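3.2 Task selection

The Javine project asks whether a general-purpose arm can take over chores in a home or small shop. We excluded floor cleaning, where commercial machines already exist, and chose three tasks from the Mumstead task list: folding a sheet, flattening a carton, and gathering soft packaging for disposal. The third was expected to be the easiest. It had the lowest success rate of the three.

A plastic bag has no fixed shape, so a grasp computed from one view may be wrong once the fingers touch it. People handle this by using the second hand to hold the material while the first one moves. Our planner treats each hand separately and has no equivalent step. 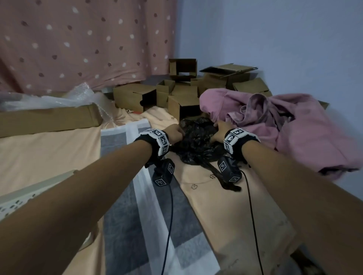 Figure 4. Two-handed handling of a black plastic bag on a bed, with marker blocks at both wrists.

Wrist position is taken from the printed markers. Finger position is not measured, and this limits what can be learned about how a bag is pinched or pressed. Clutter is a second problem – cartons, bubble wrap and piled fabric all compete for the same working area, and the Szulc segmentation model often merged a bag with the cloth next to it.

3.3 Results

The final training set held 2,454 segments, of which 258 were kept back for validation. Each task was then run 100 times on the Parnow arm pair. Carton flattening was completed in 80 runs. Sheet folding reached 41, and bag gathering 23. Most bag failures were empty grasps, followed by the bag slipping during the lift.

On these figures, rigid items are within reach of current hardware under supervision. Soft items are not yet, at least without touch sensing. Section 4 repeats the bag task with a slower approach speed and a wider grip.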